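Stovisstead suturing room opens its doors to trainees this autumn

For immediate release
21 August 2024

Anyone who has ever tried to sew on a button with cold fingers will have a little sympathy with the surgical trainee on a first evening of knot tying. There is the thread, which wants to twist, and there is the knot, which wants to slip, and there are one's own two hands, which seem on such occasions to belong to somebody else. It is with those first evenings very much in mind that Presell is delighted to announce the opening of its new suturing practice room at Stovisstead, where trainees from hospitals across the area will be able to book a bench, settle down with a practice tissue pad and stitch to their heart's content.

The room has been a long time coming, and we hope we may be forgiven for being rather pleased with it. It takes up the whole of the ground floor of the old seed merchant's on Moya Street, a building many local people will remember for its enormous front windows and its draughts. The windows have stayed and the draughts, we are happy to report, have mostly gone. Nine benches now run along the two longer walls, each with its own lamp, a stool that goes up and down without a struggle, and a shallow drawer for thread, needles and the small odds and ends that collect around anyone who sews.

At the heart of it all is the Clovo pad, Presell's own practice tissue, which has been used in our short courses since the spring of last year and which will now be supplied to every person who books a session. Those who have worked with the older sort of pad, smooth and rubbery and inclined to tear the moment a stitch was pulled snug, will know why we wanted something better. The Clovo is made in layers, with an upper skin that gives a little under the needle and a softer layer beneath it. It comes with wounds ready cut in several lengths, straight and curved, and there is plenty of room left over on each pad for trainees to make their own.

A good deal of the teaching will be about the knot, and we make no apology for it. Most people learn to pass a needle reasonably well in an afternoon, but a knot that lies flat, sits neatly to one side of the wound and holds the edges together without bunching them up is the work of many patient hours. Trainees begin by hand with thick cord, move on to forceps and needle holder with ordinary suture thread, and go from there to practising with robotic instruments, where the thread has to be judged by eye and the two jaws must learn to work as a pair.
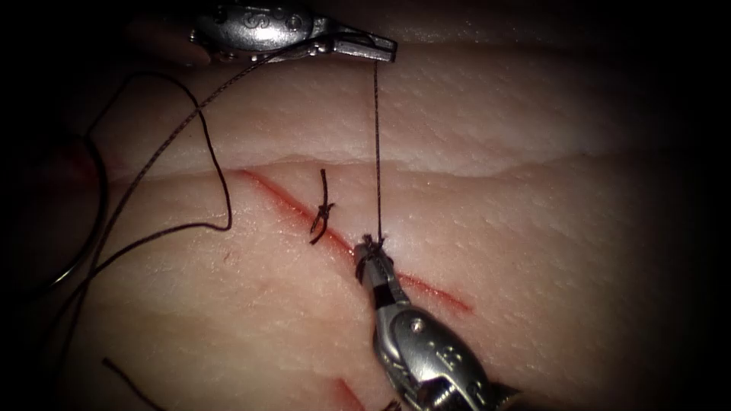

A trainee who came to the July taster evening wrote to us afterwards to say that she had been tying knots far too tightly for two years without anyone mentioning it, and that an hour spent doing nothing but laying down one throw after another, slowly, and looking hard at each of them before going on to the next, had done her more good than a whole shelf of books. She added that she would have liked the kettle to be nearer the benches. We have taken both points to heart, and the kettle has been moved.

Her letter was one of a good many. The taster evenings, which were held while the painters were still finishing the back corridor, drew 64 people over the course of the month, some of them in their first year of training and some with a long career behind them who simply fancied a refresher. Between them they worked their way through a great heap of pads, and their comments have shaped the room in all sorts of small ways. The lamps now bend lower than they did. The stools have been swapped for a quieter kind. There is a mirror at the end bench for left-handed trainees who are following a right-handed teacher, an idea that came in on the back of a feedback form and was so plainly sensible that we wondered why we had not thought of it ourselves.

Sessions will last two hours, with a teacher in the room throughout. The first part of each session is set aside for a short piece of guided work, perhaps a row of simple interrupted stitches or a running stitch along a curved wound, and the remainder is for trainees to use as they please. Some will want to be watched and corrected, and some would much prefer to be left in peace until they have something worth showing. Our teachers are used to both. Complete beginners are very welcome, and so are those who have picked up a habit or two over the years that they would like to be rid of.

For people who are not able to travel to Stovisstead, Presell will also be sending out a home practice box, containing two Clovo pads, a supply of thread in different thicknesses, a pair of forceps, a needle holder and an illustrated booklet that takes the reader through the commonest stitches and knots at a gentle pace. The booklet has been written in plain words and set in decent-sized type, so that it can be propped open on the kitchen table and read with both hands busy. A first run of 1,460 boxes has been packed and is ready to go, and hospitals and colleges may order in bulk by arrangement.

Used pads need not be thrown away after a single evening. A pad that has been stitched from end to end can be unpicked and used again for knot work, and once it is truly past its best it may be dropped in the bin by the door at Moya Street, from where it goes back to our workshop to be cut up as filling for the lower layer of new ones.

The room opens for booking at the beginning of autumn, with daytime and evening sessions available throughout the term. Groups are asked to get in touch well ahead of the date they have in mind, as the evening places went very quickly during the tasters. There is step-free access from the yard at the side of the building, and one of the benches can be raised and lowered for anyone who prefers to work standing or who uses a wheelchair. Tea, coffee and a fairly dependable supply of biscuits are included in the price of a session.

Notes to editors

Presell designs and makes practice materials for surgical training and runs short courses in suturing and knot tying. The Clovo pad is made at its workshop in Stovisstead.

Editors and reporters who would like to visit the practice room, or to try a few stitches for themselves, are warmly invited to contact the Presell press desk to arrange a time. Thread and pads will be provided.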